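Bedside Tidy: README for the Pilulton Student Robotics Club data set

Recordings, labels and scripts from the club's second-year project on tidying a hotel nightstand with one arm. 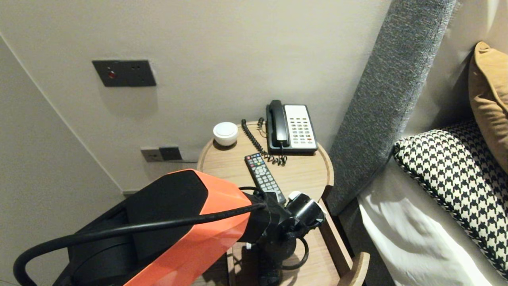

The project started as an entry for the service task in the regional student competition. The task sheet asks a robot to put the items on a guest room nightstand back where housekeeping wants them, without knocking anything off and without touching the bed. We did not place well, but the recordings were worth keeping, so Sneha Chaudhary and Callum Staniforth cleaned them up over the following term. This file covers what is in the release, how it was collected and what we know is wrong with it.

What is in the release

There are 300 episodes. Each one is a single attempt at a single instruction, and each has its own folder. A folder holds the head camera video, the wrist camera video, the joint log, the gripper log and a short text file with the instruction and the outcome.

episodes/ one folder per attempt
labels/ outcome and error codes, one line per attempt
scripts/ playback, trimming and the train/test split
layouts/ hand-drawn sheets for the starting positions
notes/ session notes, typed up from the club notebook

Of the 300 episodes, 52 are held out for testing. The split is by starting layout, so no layout appears on both sides. Please keep it that way if you compare numbers with ours. An earlier split was made at random and gave scores that were much too good.

Instructions

The wording was fixed before recording began and read from a card. There are 21 instructions. Most are about the TV remote, the phone handset or the cord, as those were the scored items on the task sheet. A few samples, copied from the cards:

Move the remote so it lies parallel to the headboard.
Put the handset back on the phone.
Pull the phone cord clear of the remote.
Bring the remote to the front of the table.
Do nothing and return to rest.

The last one is there on purpose. Our first policy grabbed something every time it was switched on.

How it was collected

All episodes were driven by a person with the Drora leader arm. Evie Hollis and Abelardo Mansilla did most of the driving. Terence Lambert reset the table between attempts and wrote the outcome down before the next one began. Resets followed the layout sheets, but objects were placed by eye, so expect small differences from one attempt to the next on the same sheet.

Sessions ran in a furnished guest room from October until the end of term. We recorded in the afternoon with the room lights on. Curtain position was not logged. The bed was left made up, and cushions moved between sessions, so do not use them as landmarks.

Each session opened with a short joint check. If the wrist reading was off, the arm was homed again and the check was repeated. The check files are in notes/ next to the session they belong to.

Outcome labels

success: the end state matches the instruction
partial: the right object moved but ended up in the wrong place
drop: an object left the gripper early or left the table
snag: the gripper or an arm cable caught on something
abort: the driver stopped the attempt

An attempt gets one label. When two apply, use the one lower in the list. Callum labeled everything once, Sneha labeled the test episodes again without looking at his labels, and they talked through the ones that differed. The original labels from both are kept in labels/raw.

Known problems

The phone cord is the hardest thing in the set. It does not return to the same shape after a reset, and the layout sheets only say which side of the phone it goes on. Treat cord position as unknown at the start of every episode.

The gripper hides part of the tabletop from the head camera during the final approach. Use the wrist video for anything that depends on contact.

Head and wrist video drift apart slightly in long episodes. scripts/align corrects this using the gripper closing as a reference. Episodes with no grasp cannot be corrected this way and are marked in the label file.

There is one room, one table and one arm in this release. A policy trained on it should not be expected to work on a square nightstand, and we have not tried.

Baseline

The baseline is a small imitation policy that takes both camera views and the joint state. Training settings are in scripts/baseline. It handles the remote instructions fairly well and is poor on anything with the cord. We also tried feeding it the Zondel depth stream, which made no clear difference, and the depth files were left out to keep the download small.

Running the playback script

Install the packages listed in scripts/requirements. Run the playback script with an episode folder as its only argument. Space pauses, the arrow keys step one frame at a time, and q quits. If the wrist window stays black, check that the video file was fully unpacked.

Use and contact

The set is free to use for teaching and research. Please name the club if you publish results. The competition's own scoring sheet is not included, as it belongs to the organizers.

Corrections to labels are welcome. Send the episode folder name, the label you think it should have and a sentence on why. Sneha keeps the label file and Callum looks after the scripts. The Daneshvar lab lent us storage for the raw video, which we can share on request while the space lasts.

Changes in version 2

New split by layout
Second pass of labels on the test episodes
Alignment script added
Duplicate episodes from the first session removed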